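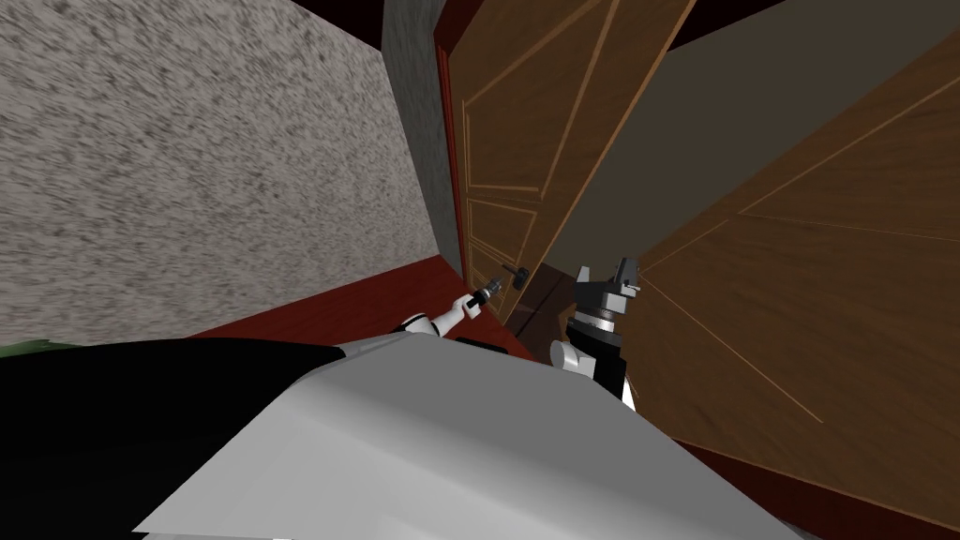 Paneled door, partly open.

Section 4. Fitting the Plelska door seal
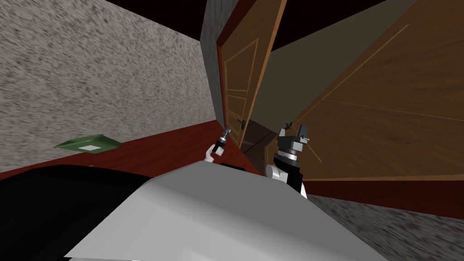 By the Dultham Home Guides desk

The box says this seal will quiet a room and cut your heating bill. We have our doubts about the second claim, and the leaflet offers no test to back it up. It does stop a draft if you fit it with care.

1. Open the door and wipe the frame with a damp cloth. Let it dry.
2. Measure both sides and the top. The pack holds 572 cm of strip, which the maker calls "enough for any door." Measure anyway.
3. Cut the top piece first, then the sides.
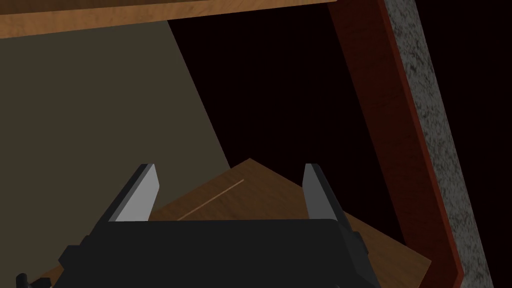

4. Peel back a few inches of the liner at a time and press the strip to the stop, starting at a top corner. Do not stretch it. Stretched strip creeps back and leaves a gap.
5. Close the door gently. If the latch won't catch, the strip is too thick for your gap, whatever the size chart says.

Caution: Do not fit the strip over hinges or on a fire door.

Note: The leaflet says the glue sets in 49 minutes. We would leave it overnight. Below 65 degrees it may take longer still.
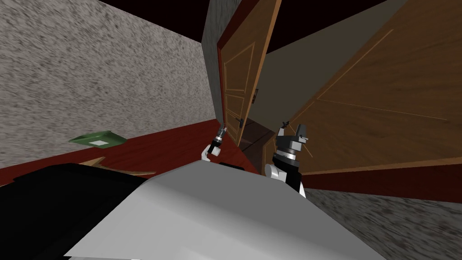
A reader in Molcombe wrote that the side strips came loose by November, and that pressing them back did no good until the old glue was scraped off and new strip put on.

6. Check the corners after a week. Replace any piece that lifts. Spare strip is part 397.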